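Categories: Robot software | Motion planning | Manipulation | Articles with a short history section

Catach is a task and motion planning package for robot arms that work at a table or counter. It takes a goal written in terms of objects, such as a plate in a rack or a mug on a peg, and turns it into a list of arm movements that can be carried out in order. It was first written by Gadisa Degefa as a replacement for a set of hand-tuned scripts, and is now kept up by the Nolilora group.

The package has two layers. The upper layer, called Gurkeck, works with symbols: which object is on what, which gripper is free, what has to be moved first. The lower layer looks for joint paths that make each step possible without a collision. When the lower layer fails, it hands the reason back and Gurkeck tries a different order.
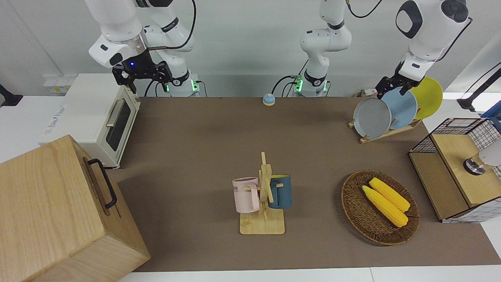

Why are the two layers kept apart?

Choosing an order of steps and finding a path for an arm are different kinds of search, and each runs faster with its own method. Keeping them apart also means that either one can be replaced without rewriting the other.

Path search

The lower layer grows a tree of arm positions from the start and another from the goal, and stops when the two meet. It is allowed 2000 samples for each step. A path that is found is then shortened and smoothed, and speeds are set last of all. With two arms in use, the planner treats them as one body with twice the joints when their paths come close — otherwise each is planned alone, which is much quicker.

Thin objects held upright are a known weak point. A plate has to enter its slot nearly edge-on, so only a narrow band of wrist angles will do, and random sampling seldom lands in it. Version 3 added the Degefa sampler, which draws wrist angles from the slot direction first and solves for the rest of the arm afterwards. 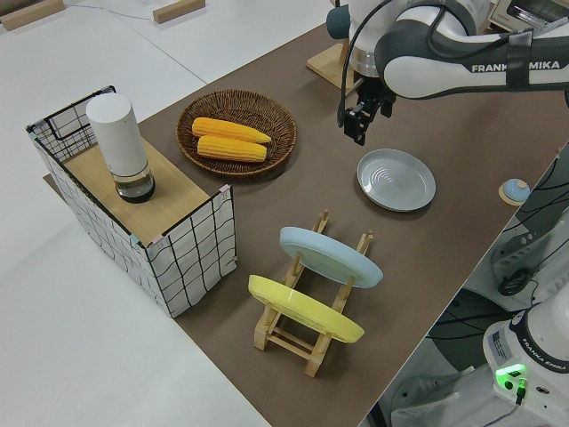 The sampler also stores the angles that worked, up to 100 for each object type, and tries these before drawing new ones. Stored angles are dropped when the object model is edited.

Testing

The package comes with 209 test problems, 70 of which need both arms. Each is run in simulation before a release. Timing results are published each June, with the settings used.

Related articles
Collision checking
Degefa sampler
Grasp planning
Gurkeck (symbolic planner)
Inverse kinematics
Two-arm manipulation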